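**Ticket:** 3,117
**Opened:** 16 July 2025
**Product:** Inura small shelf, wood top, black metal legs
**Bought from:** Prinumeo, Saltomcombe store
**Status:** open, waiting on a part (see the end)

**Problem as I first wrote it**

Hi! So I've got one of your little Inura shelves, the low one that stands on a table and holds small stuff off the surface. I love the size of it and I don't want to return it. But it rocks. Put a fingertip on the front left corner and the back right one lifts, just a hair, and then everything on top does a little shimmy. With books I wouldn't care. I keep small bottles on mine, and the skinny ones with the pink tops go over if you so much as set a mug down next to them (ask me how I know).

The table it stands on has a wood border and a dark gray mat in the middle. The mat is a Merrick, the dense kind. I've had it longer than the shelf.

**What I'd tried before writing in**

- Turned the shelf around so the back faced front. The rock moved with it.
- Tightened all the screws. Two were loose, the rest were fine.
- Folded paper under one leg. Works great for a day, then it squashes flat.
- Put it on the kitchen floor, which is tile. It rocked there too, but our tile isn't flat either, so I didn't learn much.

**Reply from support, pasted in so it's all in one place**

"Thanks for the detail. Please loosen every leg screw a half turn, stand the shelf on a surface you know to be flat, press down on the center of the top, and retighten in a diagonal order. If it still rocks, let us know which leg is short and by how much."

**Update 1, same evening**

Did the loosen and retighten thing. The flattest surface in the house is the glass cutting board, so that's what I used. It took me 45 minutes, most of which was hunting for the little hex key that came in the box. It was in the box.

Better! The rock is maybe half what it was. I slid a sheet of printer paper under each leg in turn and it only went under the back right one. So that's the short leg, or the other three are long, I guess it's the same thing. I don't have anything fine enough to measure the gap. One sheet of paper goes in and two sheets don't.

I also noticed the plastic foot on that leg sits a bit crooked. The others are pushed up square. I tried pushing it and it popped off in my hand, and there's a blob of dried glue inside the cup. I scraped out what I could with a toothpick.

**Update 2**

Foot back on, straight now. On the glass board the shelf sits dead still. I was so pleased with myself.

Then I put it back on the mat and it rocked again.

I took the mat up and ran my hand over the table, and there's a ridge. Very slight, a line of old glue or varnish toward the far side, right where one of the legs had been standing. You can't see it but you can feel it with a fingernail. The mat had been draping over it and the leg sat on the hump. I sanded the ridge down with 400 grit, which took ages and was probably much too fine for the job, but it's what I had. Wiped the dust, put the mat back and pressed it flat from the middle outward.

So there were two separate problems stacked on top of each other, the crooked foot and the ridge. No wonder turning the shelf around was so confusing.

**Update 3**

It's been fine since, with one leftover issue. The skinny bottles are still tippy, even on a shelf that doesn't move. That isn't your fault, they're just tall for how wide they are. I'd been lining everything up in a single row along the front, which looks nice but puts the tippy ones right where my sleeve goes. I switched to pairs, one bottle behind the other, so you grab the front one and there's a spare behind it. Left to right it goes orange pill bottles with the white caps (the biggest ones), then the small yellowish ones, then the slim ones with the pink tops, then the little pink-capped ones. Having the big orange pair on the outside end seems to help, it's like a bookend.

The succulent used to live on the shelf too. It has moved down onto the mat, over on the left. It was heavier than everything else put together and I think the top is happier without it.

The table with the shelf in its place:
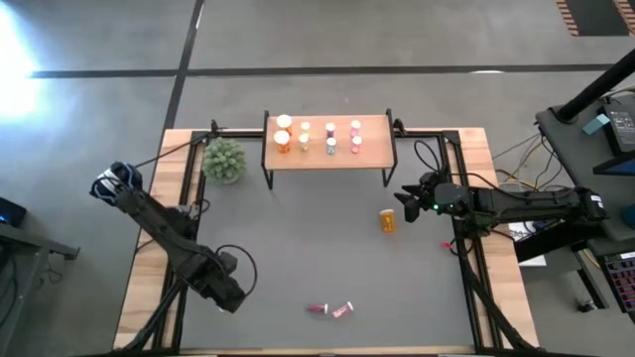
Can the shelf stand on a soft mat at all, or does it need a hard surface?

A dense mat is fine as long as all the legs are on it. What you want to avoid is two legs on the mat and two on the bare table, because then the shelf tilts by the thickness of the mat and no amount of screw tightening will fix it.

I asked that one by phone and wrote the answer down more or less as I got it. I'd had mine half on and half off the mat for the first week, so yes, guilty.

**Other stuff from the same call**

- The feet are replaceable. They come as a bag of 12, which is a lot of feet for one small shelf, but okay.
- Don't glue them. They're meant to be a push fit, and the glue in mine shouldn't have been there. Support thinks somebody put a loose one back on in the store, or it was a return. No way of telling now.
- If a screw keeps working loose, take it all the way out and look at the thread before tightening it again. Mine look fine.
- The wood top can be wiped with a damp cloth. No polish, it makes the top slippery and then the bottles slide.

**Where it stands**

No rocking on the glass board, no rocking on the mat. Paper test passes on every leg, meaning the paper won't go under any of them. I can set a mug down hard beside the shelf and nothing up top moves – I did it several times, possibly more than I needed to.

The new feet are on order from the Saltomcombe store and they said they'd be in by September. The old ones are holding for now, so there's no rush. Please leave the ticket open until they get here and I'll add a note once the back right one is swapped. If the bag shows up early, I'm happy to come pick it up at the counter.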